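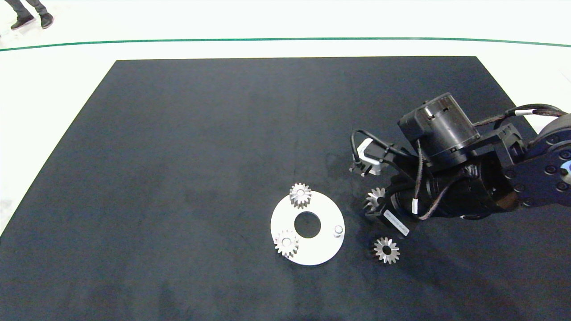 Review: the Ollix bevel gear assembly kit

February 2022
By Natnael Kassa
Last updated: October, after a second set of plates arrived

I teach evening classes in automation, and for a long time I wanted a practice task that is harder than putting blocks in a box. Blocks are good for the first week. After this the students become bored, and I learn very little about the arm or about the program that moves it. The gear kit from Ollix was recommended to me by Iason Fragkou, who had used it at Makham, and I ordered it with the money of my department. Nothing in this review is paid by the seller.

The kit is simple. You receive a white round plate with a hole in the centre, pegs that stand on the plate, and bevel gears in metal. The arm must pick up a gear, bring its bore over a peg and lower it until it sits. There is a manual of thin paper and a small bag of spare pegs. The arm and the gripper are not included, and I mention it only because the photo on the Flerkudby web shop could make you hope. I paid 1031 dollars with shipping. For a school this is not a small amount.

What I like most is the gears. They are real metal, with a clean finish and evenly cut teeth, and they have enough weight that a bad grip shows itself quickly. With the plastic gears of our old Benítez set, the fingers could hold the piece very badly and still arrive at the peg. With these, the cone shape gives the fingers very little flat surface. If you close on the teeth at a wrong angle, the gear turns in the grip and the bore is no longer above the peg. My students lost a complete evening to this problem, and I consider it was an evening well used. In the end we changed the approach angle and made the closing slower, and the results became much better.

The shine of the metal is a difficulty if you use a camera for finding the parts. Under our ceiling lamps the teeth give strong bright points, and our detection program sometimes took one gear for two. A dark mat under the work helps a lot. The kit does not have one, so we bought ours separately. Take a matte one, and accept that it will show every bit of dust and every scuff.

The plate is the weaker part of the product. It is light. When the gear touches the top of a peg without going in, the whole plate can slide on the mat, and then all the positions you have taught are wrong. The manual says on page 2 that the plate "may be fixed if desired". In my opinion it should say "must". We put double-sided tape below it, and this works until somebody moves it for cleaning. Two screw holes in the rim would solve the matter, and I wrote this to Ollix. They answered politely but the second set of plates is the same as the first.

The pegs are good. They are short, with a small tolerance, so a gear that is tilted will stop halfway. For beginners this is frustrating. I advise to start with only one peg and one gear until the movement is reliable, and after that to fill the others. When a gear is already on the plate, the gripper has less room beside it, and wide fingers will touch the neighbour. Check the width of your fingers before you buy. Flerkudby did not have this measure on the page when I looked, but they sent it by email the next day.

About durability, I can say something now. Our log counted 3224 placements between the first review and this update. The gears have small marks on the teeth and no real damage. One peg became loose after about 3000 and I replaced it from the spare bag in five minutes.

I would buy it again for a class which already knows how to pick and place. For a first course it is too expensive and too strict, and the old plastic set is enough. If you order, ask for extra pegs in the same package, as the shipping for a small bag alone costs more than the bag.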